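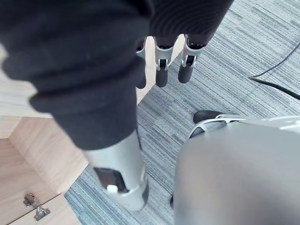
Flooring > Modular > Carpet tile > Reviews

Bresine striped carpet tile: review after five months

Reviewed by Grigoris Manolakis
18 Oct 2023

Bresine is a low-pile, square carpet tile from Kokthorpe, sold for offices, workshops and teaching rooms. It comes in plain and striped versions. We bought the striped one in the gray colorway and laid it in May over a sealed concrete slab in a 660-square-foot workroom. The order was 264 half-meter tiles, which left enough over for cuts and a small stock of spares. The tiles alone cost $2,114. Adhesive tabs and edge trim were extra.

Delivery

The cartons arrived flat and undamaged. Kokthorpe pays the freight only on orders above 2,000 square feet, and the freight charge on a room this size is worth checking before you compare prices. All cartons carried the same dye lot number. The tiles were left in the room for two days before laying, as the instruction sheet asks.

Laying

Each tile has an arrow printed on the back. Tiles can be laid with the arrows all one way, or with every second tile turned. We kept the arrows in one direction. The tabs go under the corners, adhesive side up, and hold well enough that no tile has crept. Raelene Lowther cut the perimeter tiles from the back with a hooked blade and a steel square. The backing is dense and the blade needs changing often. Face cutting was tried on one tile and left a ragged edge.

Tile size was consistent within each carton. Between cartons there was a slight difference, enough to open a hairline gap on a long run. Dry-lay the first two rows and mix cartons from the start.

Appearance

The face has fine streaks of light and dark gray. Under some light the color reads closer to gray-blue, so order a sample and look at it in the room. Seams can be found where the streaks on one tile don't quite line up with those on the next. With a busier pattern they would be harder to pick out. The gray goes well with pale wood furniture.

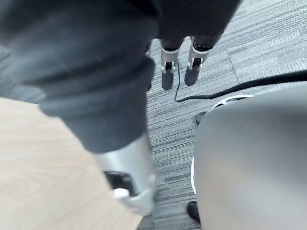

Wear and cleaning

The pile is short and firm. Table legs leave a shallow mark that lifts after a day or so once the table is moved. Chairs on hard casters roll without much effort. Dark lint shows on the lighter streaks, and crumbs disappear in the mix until someone kneels on them. A suction-only head clears both, and a rotating brush raised some loose fiber in the first month.

One tile took a coffee spill and was lifted, rinsed and put back the next day. It dried flat. A second tile, stained with marker, was replaced from the spares. The new tile looked a little darker for several weeks.

Compared with Jemden

We had Jemden tile in the previous room. Jemden has a softer face and a thinner backing, and its corners curled near the door. Bresine is harder underfoot and stays flatter. For a room where people stand all day, Jemden is more comfortable.

Verdict

Recommended for work areas with movable furniture. Buy the spares with the first order.

Related reviews
Jemden loop tile, second look
Říha aluminum edge trim
Hooked blades for carpet backing
Adhesive tabs or full-spread glue

Contact | Back to top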